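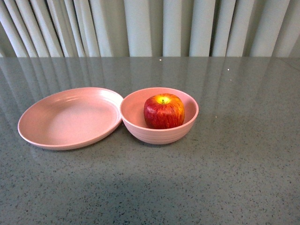 분홍 접시와 그릇, 사과 한 개. 헤드 카메라 점검용 기본 배치.

1/ 9월 들어 셀 정비 순서를 바꿨다. 전에는 팔 원점부터 잡았는데 이제 헤드 카메라를 먼저 본다. 카메라가 틀어진 채로 팔을 맞추면 두 번 일하게 된다.

2/ 카메라 브래킷은 Seidel 제품. 나사 풀림 표시선을 확인하고 렌즈는 마른 극세사 천으로만 닦는다. 알코올은 코팅이 상해서 안 쓴다.

3/ 전원 넣고 20분 예열. 그 전에 찍은 보정값은 버린다. 지난달에 Joscha가 예열 없이 돌렸다가 깊이값이 최대 5mm까지 어긋났다.

4/ 상판이 반들반들해서 뒤쪽 커튼이 비친다. 깊이 센서가 이 세로줄을 자주 헷갈려 한다. 노출을 한 단계 내리고 상판 뒤쪽은 마스크로 뺐다.

5/ 그릇과 접시는 거의 붙여 놓는다. 두 테두리가 따로 잡히면 통과, 한 덩어리로 잡히면 초점부터 다시.

6/ 그리퍼 패드는 집기 700회마다 교체. Andana 패드가 Mester 것보다 조금 무르지만 과일에 자국이 덜 남는다. 교체하고 나면 힘 센서 영점도 다시 잡을 것.

7/ 손목 케이블은 300시간마다 피복을 확인한다. 이번에는 커넥터 쪽이 살짝 눌려 있어서 클립 위치를 옮겼다. 기록은 Ingeborg가 관리하는 정비 시트에 적어 뒀다.

8/ 다음은 어깨 관절 그리스. 부품이 오면 이어서 올리겠다.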